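Automation in Practice, Unit 7: Small-Object Tidying
Instructor: Lenka Vlček
Reading for this unit: Entwistle, course reader, chapter on deformable linear objects

7.1 Scope

Unit 6 covered laundry and dish loading. This unit takes a chore that most people finish in a few minutes without thinking about it: putting loose jewelry away in a box. The question is the same as in earlier units. Can a machine do it today, in an ordinary home, at a useful speed and without damage?

The short answer is partly. Rigid items of moderate size can be picked up and placed reliably under good conditions. Strings, cords and mixed piles can't yet be handled to the same standard.

7.2 Object classes

For planning purposes we sort the items by how their shape behaves under contact.

Class A, rigid and compact: bangles, brooches, large single beads. One grasp fixes the pose of the whole object. The remaining difficulty is finding two opposed surfaces that the finger pads can hold. Openwork and set stones give poor contact.

Class B, articulated or flexible: bead strings, cords, tassels. A grasp fixes only the part between the pads. The rest hangs, slides or swings, and its final position depends on the path taken.

Class C, composite: a stiff pendant on a soft cord, or a knotted charm with a loop. Treat it as Class B unless the pendant itself can be grasped.
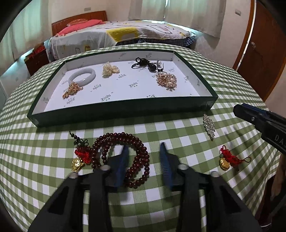

Figure 7.1. Jewelry sorting with two grippers. Class A items in the box and on the cloth; bead string (Class B/C) coiled in front.

Note the bead string in Figure 7.1. The strands overlap, and the tassel end carries both a knot and a pendant. A planner has to decide which strand is on top before it chooses a grasp point. The silver brooch to the right is a far easier target, although its clear stones produce highlights that can upset depth sensing.

7.3 Perception

Glossy beads, clear stones and polished metal are weak cases for most depth cameras. A checked cloth adds strong edges that have nothing to do with the objects. Printed lettering inside a box does the same at a smaller scale. Segmentation should be tested on patterned backgrounds before any claim is made about home use.

7.4 Class results

Last term's section ran the Gelley bench task with the Cadus controller. Each group made 50 attempts per object class. A success required the item to be inside the box, with no part over the rim, within 26 seconds.

Class A met the target in nearly all groups. Class B did not in any group. The usual failure was a string lifted at one point and lowered with its tail outside the box. Using the second gripper to gather the tail helped, but it raised cycle time past the limit.

7.5 Open points

Regrasping. Dumitrescu's method plans two grasps before the first lift. It assumes the string is not tangled.

Force. Pad pressure that holds a bangle may be too high for small pearls in a setting.

Recovery. A dropped bead string lands in a new configuration, so the plan must start again from perception.

7.6 Exercise, due Monday

Choose one Class C item. Write a grasp plan of no more than 15 steps for two grippers. State where the plan checks for slip and what it does if the check fails. Bring a printed copy to the Jekmont lab.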